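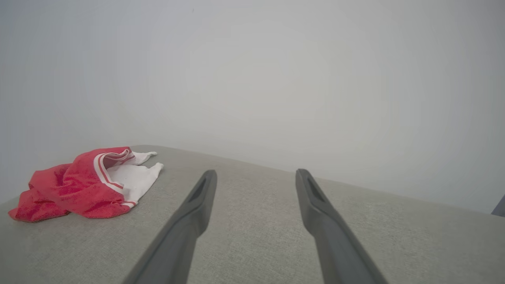
Baxter Social Netball Club – Gear Roster Diary

My turn on the washing again, and I'd forgotten how long it takes to get through the club bag. I started at 8 this morning with a coffee and good intentions (the coffee went fast). The red and white stuff is always last to get folded at our place, mostly because I put it down on the grey seat and then find something else to do. I love the colours, I really do, but red and white in the one bag makes me nervous every single time! Cold wash, no exceptions, and I still check the white bits before anything goes near the pile.

Ovidiu Buzatu messaged while I was sorting pegs. He wants everything back by training and says bib 42 is missing again. I've looked. It's not here, mate.

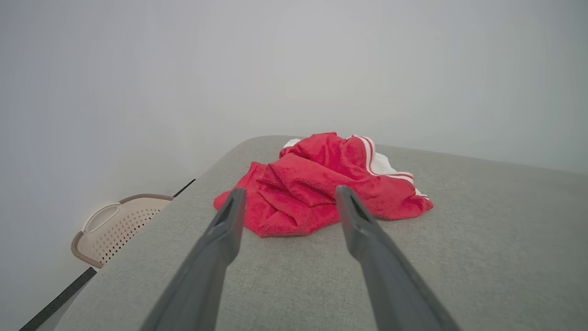
After lunch

Didn't get much done, I'll admit it. I had a cheese toastie, rang Mum, and spent ages reading the back of the new washing powder, which says 200 grams for a heavy load. Seems like heaps to me, so I used less. 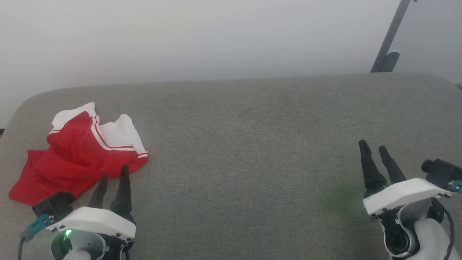 Anyway, Mum reckons I should fold sleeves in first and then bring the bottom up, and she's probably right because her cupboards look like a shop. Mine look like a jumble sale. I'll give her way a go tonight with the telly on, then drop the bag round to Ovidiu's on the way to Divenov Street. Need milk too, and more pegs.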